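We use cookies to remember your settings and see which pages get read. Accept | Manage

Print this page | E-mail this page

Workshop tips for people who make their own flyers, signs and window posters

I've been doing the print stuff for our little shop, Clunell, for long enough that I've made every mistake at least twice. We don't have an ad agency. We have me, a cutting table and a printer that hates October. So these are my tips for getting decent-looking advertising out of a workshop, in no particular order.

Print one first. Just one! I once ran off 104 flyers for the spring sale before my friend Signe Briem picked one up and asked who "Clunnell" was. Now I print a single copy, tape it to the wall and go make coffee. When I come back I read it out loud, phone number included.

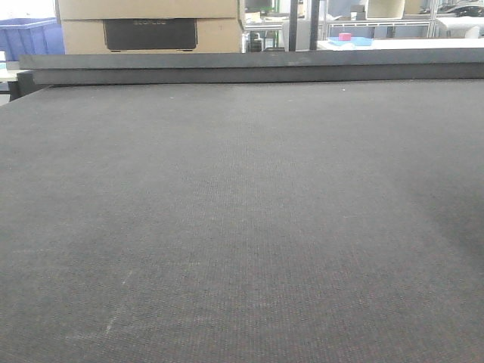 Then I read it again from across the room. If I can't get the main line from 10 feet away, it's too small or there's too much of it (usually too much of it, I do love a long sentence). For a window poster I go outside and stand on the far sidewalk. The neighbors are used to me by now.

Cutting. Change the blade before you think you need to. A tired blade drags at the corners and you get that furry edge on card stock, and then you're standing there with scissors trying to fix it and making it worse. Three light passes beat one heavy one on foam board. Hold the ruler down with your whole hand spread out and keep your thumb back!

Save your offcuts, but only the ones bigger than a postcard. I make shelf tags and little "back in 4 minutes" signs out of them. Anything smaller goes straight in the recycling or you'll end up like me with a drawer that won't close. 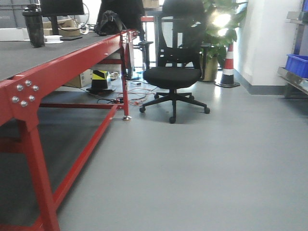

Reading time: 3 min

Sticking vinyl letters on glass: wash the window, then wash it again with plain water and a drop of dish soap, and leave it a bit damp so you can slide the letters around. Squeeze the water out from the middle. Valter Seixas, who paints signs over at Barros, taught me to run a strip of masking tape along the bottom as a baseline and to check it with a level. I used to eyeball it. You could tell.

For mailers, fold with the grain. If you don't know which way the grain runs, bend the sheet gently both ways and see which one fights you less. And weigh a finished one, stamp and all, before you address the whole stack. We did some 2090 postcards for the Treromness street fair and I was so glad I'd checked, they'd have gone over with the thicker card.

Keep a folder with one of everything you've ever put out. Write on the back how many you made, what paper it was and whether anybody mentioned it at the counter. Mine is a mess but I look in it every single time I start a new one, mostly to steal from myself.

Next time I want to get into sandwich boards and what to do when it rains on them.

Contact | Copyright Clunell, all rights reserved | Back to top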